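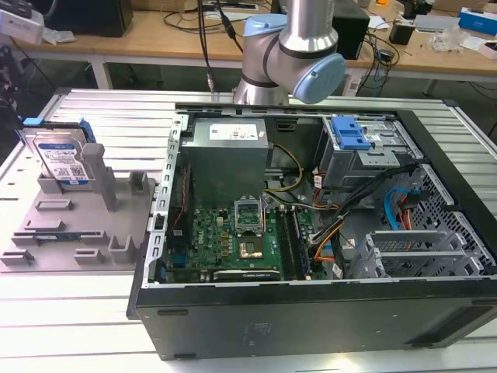
Figure 3. Tower on its side, side panel removed, CPU socket open.

3.2 Opening the case and preparing the socket

This section applies to desktop towers received for refurbishment under the Covia bench procedure. Complete section 3.1 (intake and external cleaning) first. Allow 19 minutes per unit.

Tools required
Phillips screwdriver, size 2
Wrist strap and ground lead
Nemik parts tray
Lint-free wipes
Flashlight

CAUTION: Shut down the computer and unplug the power cord before removing any panel. Do not open the power supply unit. It contains no parts that can be serviced at the bench.

1. Disconnect all external cables. Press and hold the power button for 3 seconds.

2. Lay the tower on its side on the work table with the removable panel facing up. Slatted tables are acceptable, but small screws can fall through the gaps. Keep the parts tray within reach.

3. Attach the wrist strap and clip the ground lead to bare metal on the chassis. Do not clip it to a painted surface.

4. Release the side panel and lift it clear. Store it flat, outer face up.

5. Check the interior before touching any connector. Record missing parts, damaged cables and swollen capacitors on the Wostis sheet.

6. Trace the power leads from the power supply to the board and to the drives. Label each connector you intend to remove. Wire color alone is not a reliable guide on reused units.

7. Move the main harness away from the socket. Do not pull on the wires or fold them sharply. If the harness will not stay clear, secure it with a reusable tie.

8. If a SATA cable is to be removed, grip the plug body. On plugs with a metal clip, press the clip first.

9. If a heat sink is fitted, loosen its screws in a cross pattern, a few turns at a time, then unplug the fan lead. Lift the heat sink straight up. If it sticks, twist it slightly before lifting.

10. Unhook the socket lever and raise the retention bracket fully.

CAUTION: Do not touch the gold-colored contact area. Do not wipe or brush inside the socket. If debris is present, stop and refer the unit to the bench lead.

11. Inspect the socket with the flashlight held at a low angle. Look for bent or missing contacts and traces of thermal paste.

12. Check that memory modules, if fitted, are fully seated. Leave expansion cards in place unless the work order calls for their removal.

Note: On cases with a plastic drive release latch, do not operate the latch until the drive cables are disconnected.

Note: Vacuum cleaners must not be used inside the case. For dust removal, see section 3.4.

If the unit must be left unattended, lower the bracket and cover the open side with a Wong antistatic sheet.

Procedure owner: Jocelyn Sandhu. Last revised in May.

Continue with section 3.3, Processor and memory replacement.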